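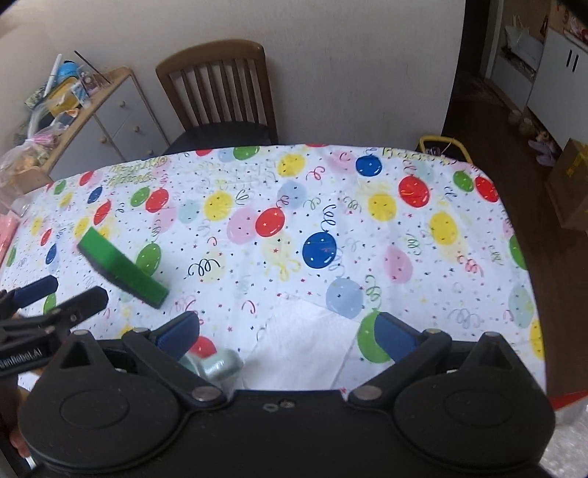 Re: [Zullwood-neighbors] potluck in September

I'm in for the potluck, and I vote we keep it at Skesard Hall again! The parking is so much easier (34 spaces, no meter). For table covers, I'd go with plastic over paper, something cheerful like the one with the red balloon on it, and it all wipes clean after.

> Are we doing mains by street again, or does
> everyone just bring whatever? Last year we
> had 11 pasta salads.
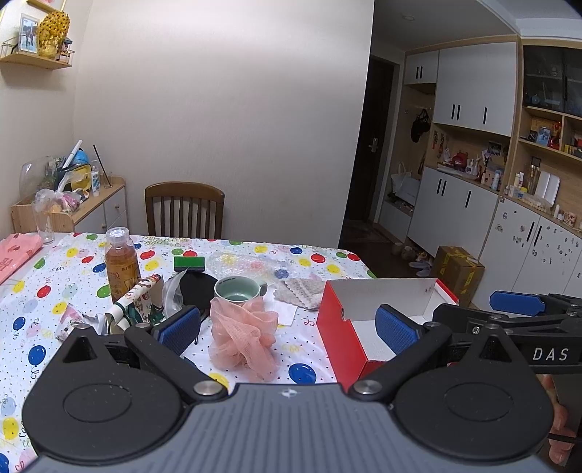

By street, please! Misanis Lane can take desserts and I'll bring 3 pans of cornbread. Doors at 5 still okay?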